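소식지 > 생활 > 부엌과 살림

조리대를 비우고 살아 본 넉 달

지난 호에서 '부엌에서 가장 자주 쓰는 자리가 어디인가요'라는 짧은 질문을 드렸는데, 답장이 무려 148통이나 왔습니다! 냉장고 앞, 개수대 옆, 창가 의자까지 답은 제각각이었지만 제일 많이 나온 말은 역시 조리대였어요. 그리고 그 답장의 절반쯤에는 같은 하소연이 붙어 있었습니다. 넓은 줄 알고 골랐는데 막상 도마 놓을 데가 없다는 이야기요.

저도 똑같았습니다. 피나물도 다듬고 빵 반죽도 밀겠다며 긴 조리대를 들여놓고는, 전기포트와 양념통과 우편물과 언젠가 고칠 믹서에 자리를 다 내줬거든요. 그래서 1월에 마음먹고 전부 치웠습니다. 규칙은 하나, 하루에 한 번도 안 쓰는 물건은 조리대 위에 두지 않기. 지금까지 그럭저럭 지키고 있는데 이게 생각보다 훨씬 재미있어요.

처음 한 주는 솔직히 귀찮았습니다. 토스터를 꺼냈다 넣었다 하는 일이 제일 성가셨고, 식초를 찾아 찬장 문을 세 번씩 열기도 했어요. 그런데 둘째 주부터 손이 먼저 자리를 기억하더라고요. 기름과 소금, 간장은 불 옆 서랍 앞쪽, 가루류는 그 아래 칸. 자주 쓰는 것을 허리와 눈 사이 높이에 두었더니 찾는 시간이 확 줄었습니다. 무거운 주물 냄비는 맨 아래로 내렸고, 일 년에 두어 번 쓰는 떡시루는 꼭대기로 올라갔습니다.

깊이 이야기도 꼭 하고 싶어요. 조리대 깊이는 600밀리미터짜리가 흔한데, 저희 집도 그렇습니다. 벽 쪽 3분의 1은 팔을 뻗어야 닿으니 자꾸 물건이 쌓이는 창고가 됩니다. 저는 그 자리에 낮은 선반을 하나 세웠다가 도로 뺐어요. 선반이 있으면 또 올려놓게 되더군요(제가 저를 잘 압니다). 지금은 물기 닦는 행주 한 장만 걸쳐 둡니다.

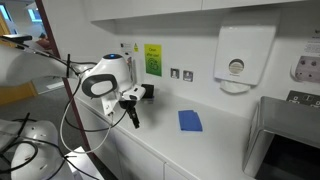 길게 뻗은 흰색 상판.

색 문의도 많았습니다. 흰 상판은 때가 타지 않느냐는 질문이 특히 많았는데, 써 보니 카레와 커피만 조심하면 됩니다. 흘린 자리를 그때그때 닦으면 자국이 거의 안 남고, 저녁에 중성세제를 푼 물로 한 번 훑으면 충분했어요. 오히려 흰색이라 빵가루가 잘 보여서 좋습니다. 회색 무늬 상판을 쓸 때는 깨끗한 줄 알고 팔꿈치를 댔다가 깨가 잔뜩 붙어 나온 적이 한두 번이 아니었거든요! 다만 거친 수세미는 멀리하세요. 광택이 있는 상판이라면 잔흠집이 빛에 다 비칩니다.

조명도 빼놓을 수 없지요. 천장 등 하나만 켜고 칼질을 하면 제 그림자가 도마를 덮습니다. 찬장 밑에 얇은 등을 2개 달았더니 저녁 준비가 이렇게 기분 좋은 일이었나 싶더라고요. 따뜻한 색과 하얀색 사이에서 한참 고민하다가 중간 색으로 골랐는데, 고기 익은 정도를 보기에도 무난합니다. 스위치는 젖은 손으로 만지지 않도록 개수대 반대편에 두었어요.

독자분들이 보내 주신 요령도 몇 가지 옮깁니다. 다들 써 보고 좋았던 것만 적어 주셔서 읽는 내내 즐거웠어요.

매일 마시는 찻잎은 쟁반 하나에 모아 둔다. 쟁반이 넘치면 하나를 비운다.

도마는 눕히지 말고 세워서 말린다. 개수대 옆에 손바닥만 한 틈만 있어도 된다.

장바구니를 내려놓을 빈자리를 현관 쪽 끝에 늘 남겨 둔다. 냉장고 정리가 놀랄 만큼 빨라진다.

우편물은 부엌에 들이지 않는다. 이건 저도 바로 따라 했는데, 효과가 제일 컸습니다.

그리고 넓은 자리가 생기니 미뤄 둔 일을 하게 됩니다. 저는 칼국수를 밀었어요! 밀가루를 넉넉히 뿌리고 밀대를 끝까지 굴려도 부딪히는 게 없으니 반죽이 고르게 펴집니다. 반죽은 비닐에 싸서 한 시간쯤 쉬게 한 뒤 밀었고, 썰어서 바로 털어 널었습니다. 굵기는 들쭉날쭉했지만 바지락 국물에 넣으니 그런 건 아무도 신경 안 쓰더군요. 다음에는 만두피에 도전할 생각입니다.

조리대가 짧은 집이라면 접이식 보조 상판도 괜찮습니다. 폭이 좁아도 개수대와 불 사이에 걸칠 수 있으면 쓸모가 커요. 사기 전에 종이 상자를 그 크기로 잘라 며칠 놓아 보시길 권합니다. 서랍이 걸리는지, 지나다니다 옆구리를 부딪치는지 금방 알 수 있거든요. 저는 상자 덕분에 너무 큰 걸 살 뻔한 일을 피했습니다.

다음 호 주제는 양념 서랍입니다. 쓰시는 병 크기와 서랍 높이를 함께 적어 보내 주시면 큰 도움이 됩니다. 이름표를 뚜껑에 붙이는지 옆면에 붙이는지도 알려 주세요. 저는 뚜껑파인데, 옆면파의 이야기도 정말 듣고 싶어요.

마지막 업데이트: 5/21/24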